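1 Feb 2018

Fuze bench, Oltport building. Continuing the survey of inert training rounds for the clearance course.

Xiuying finished the last box from the Halliday store this morning. That brings the catalog to 1296 entries. Every item has been X-rayed, checked as free from explosive and stamped. Two of the submunition bodies had no stamp and no paperwork, so I moved them to the locked cabinet and put red tags on them. They stay there until Tane Harawira signs them off. Do not use them for teaching in the meantime.

Ribbon streamers: the replacement batch from Mestov is too stiff. On the old ones the ribbon folds flat over the arming screw. The new ones spring back and hide the screw head, and that is the one thing students need to see. Merle wants to wash a few and try again. I would sooner send them back — we paid for 200 and can use maybe a handful.
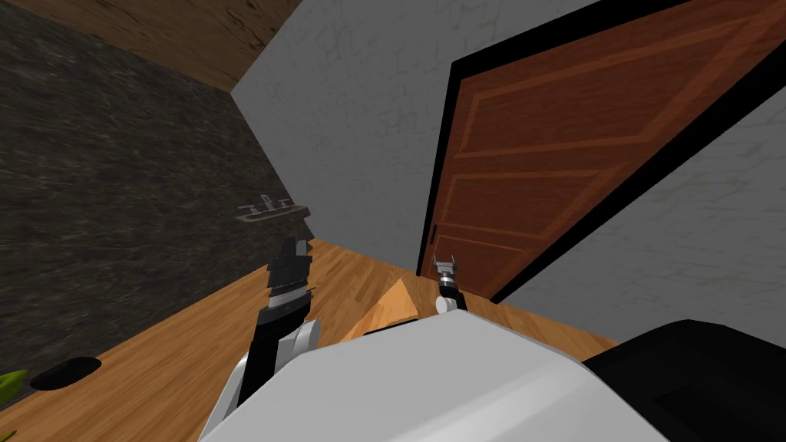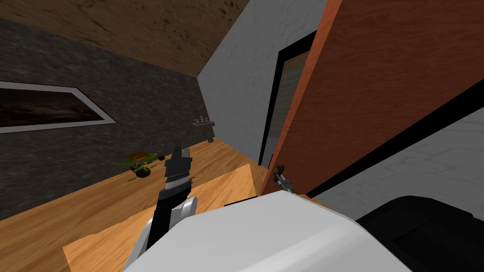 Detector trial on the short lane. Four targets buried, same depth as last June, soil damp from the week's rain. The Ostusel head found all 4 on the first pass with sensitivity at the middle setting. At the high setting it gave false signals up to a hand's width from the lane edge, probably the old fence wire. Samuele thinks it's the cable joint. He will swap cables and repeat the run before we write anything down as a result.

Keith Rakena called about the treaty reporting form. He needs our numbers for items kept for training, split by type, with live and inert on separate sheets. We hold no live items, but he still wants that sheet back marked nil. I told him we could do it from the catalog once the two tagged bodies are settled.

To do: cable swap (Samuele), fence wire out of lane, letter to Mestov about ribbon, nil sheet to Keith. Cabinet key is with Xiuying.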